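**November, afternoon. Hailu team notebook, sorting task**

Carrying on with the two-arm sort for the Roltberg student round. The rules haven't changed: toy blocks go into the bins, both arms have to be used, and a block dropped on the floor is out for the rest of the run. Mulugeta had the left arm today and I wrote the log. Gebremedhin was on the control code.

First job was the approach speed. We had it at 325 mm/s and the left arm shook at the end of every long move. Set it to 200 for anything close to the table and left the lifts alone. 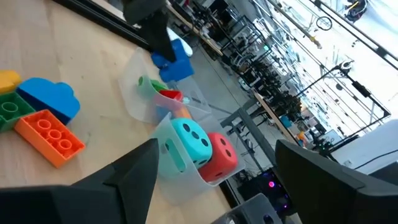
Does the slower speed cost us the time bonus?

It costs 8 seconds over a full run, and the bonus cutoff still leaves room for that. Gebremedhin wants to win some of it back on the return moves, when the gripper isn't carrying anything.

Next was grip planning. The Jotitz planner picks a grasp from the outline of the block, so it does fine with plain rectangles and badly with blocks lying on their sides. It sees an open underside as a solid face and tries to pinch across it. I added a check that throws out any grasp where the depth changes too much between the two finger points. The threshold is a guess for now and lives in the settings file under `grasp_depth_tol`. Please don't change it without writing it in here. 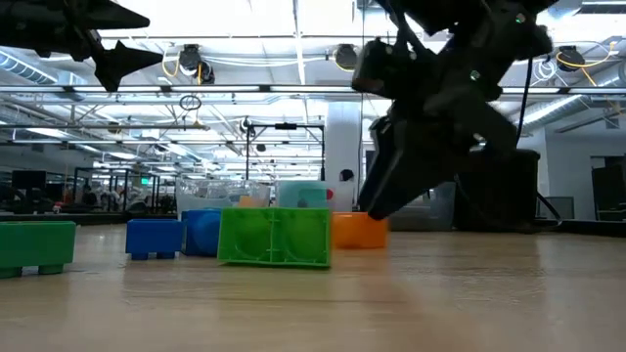
Who decides which arm takes a block when both can reach it?

The arm with the shorter path gets it, and ties go to the left. The other arm waits behind the center line until the block has been let go over a bin. We tried letting both move at once last month and had to stop by hand, so the waiting rule stays until the collision check is trusted.

Changed the start pose too. Both arms now park higher, with the wrists turned in a little, so the first move is straight down instead of a swing.

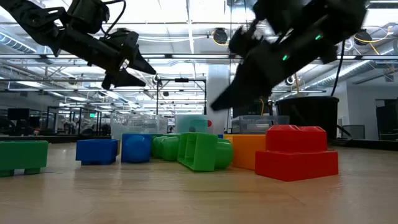

The new pose is saved as `park_2` and the old one is still there as `park_1`. If you load the Lornodlow practice script it will call the old one, so edit the line near the top before running.

Still to do:

- Mulugeta: recheck the left wrist offset, log it before and after
- Gebremedhin: retry limit, up to 2 tries per block and then skip
- me: tidy the log format, the time column is in the wrong units
- ask Roltberg whether a skipped block counts the same as a dropped one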